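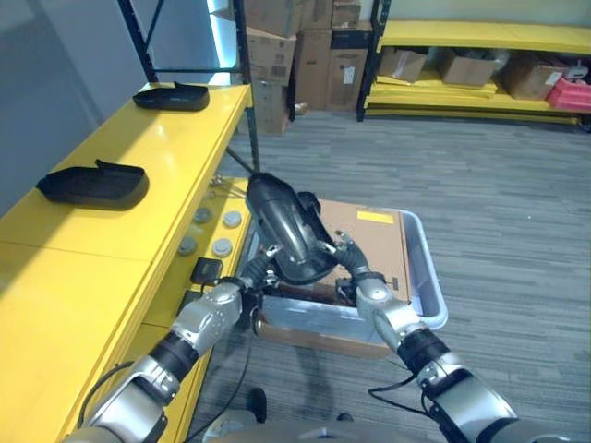
Photo: Korletey for Fukex

Packing and Kitting Assistant (part-time)
Fukex, Dresine site
Start: September 2020

Fukex puts things in boxes. Other people design the things and other people open the boxes, and in between there is a carpeted room with some very yellow shelving in it, where we would like you to spend your afternoons.

The post is for 12 hours a week, in sessions of 4 hours. It is a fixed contract to the end of May, with a fair chance of being extended if the Vilum order carries on growing the way it has.

What you would be doing

Mostly, you would be packing the Vilum range. The larger pieces are black, curved and have a right way up, which you will learn on your first afternoon and possibly again on your second. They wait on the yellow top, and they go from there into a bin on the floor lined with cardboard. The small yellow label stays where it is. Please don't peel it off to see what is underneath. It is more cardboard.

You would also look after the small parts. These are grey discs and little black squares, and they live on the lower shelf in something close to rows. We say "rows" in the instructions and we mean it, though the discs have their own views. When a set is short, you write it on the sheet and tell the shift lead before the lid goes on.
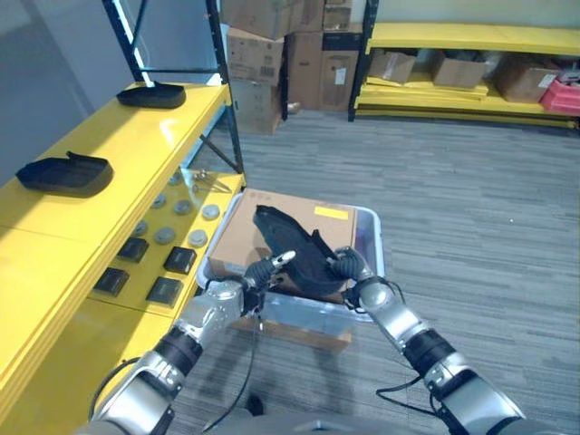
The rest of the job is the usual business of a packing room: flattening boxes, making up boxes, looking for the tape, checking sets against the order sheet, and keeping the floor clear enough to walk across while carrying something you can't see over. Bins stay on the floor while they are being filled, so there is a fair amount of bending. We have two low stools and they are popular.

What we are looking for

Someone who can tell left from right under mild pressure. Someone who notices that a piece is facing the wrong way and turns it round without calling a meeting. You don't need experience in packing, but you should be comfortable doing a small thing carefully for the eleventh time in an afternoon.

You will need to lift up to 11 kg and read a printed order sheet in English. A good memory for where you put the scissors would put you ahead of most of the present team.

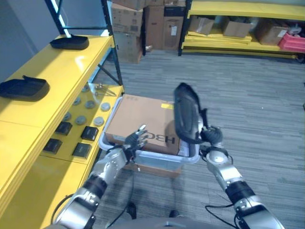
What you get

Training, paid from the first hour
A locker, with a key if you are early
Paid breaks and a kettle that works
Bus fare to the Dresine site, refunded monthly
First refusal on extra sessions when an order runs late

How to apply

Send us a page about yourself, marked "Kitting" – a CV is fine, a letter is fine, both is more reading for us but we will do it. Tell us which afternoons you can manage and whether you have packed anything for a living before. House moves count a little.

We will ask a few people in for a short trial, which is paid and takes 2 hours. Wear shoes you can kneel in.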